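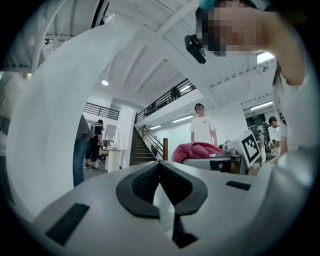 How long does it take to fold a whole pile of towels? Most of a morning, if you stop for tea as often as I do.

So it was a cloth day at Hamano on Saturday, and I came home with fluff on absolutely everything. I do love the place though. It has that high white ceiling, and the mezzanine with its black railings, and I always end up gazing up at it all when I should be getting on (skylights do that to me). The lights were on as well, so no excuse for wonky corners!

There were 70 on the list. I started with the Jerndale ones, big and plain and very easy, long sides together, then in half, then in half again. I had a lovely neat stack going until I put my mug down next to it and knocked the lot sideways. Did them again. Said a word.

Then the knitted sort, which I like much more but which never lie flat. You smooth one end and the other puffs up — it's like making a bed with a cat in it.
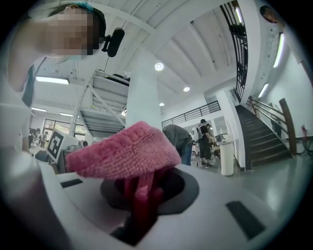

The pink one, my favourite of the day.

It's a proper salmon pink with a ribbed, almost towelling texture, and I want one for the kitchen at home. My own cloths are a disgrace. I had a look at the Darkano ones at lunch, but they only come in grey and a sort of mushroom, and I'm not paying good money for mushroom.

Got to the end just before four. My thumbs were sore and I'd had two cheese rolls, which was one too many. Popped into Moon on the way back for washing powder and came out with a candle and no washing powder, so that's tomorrow's job.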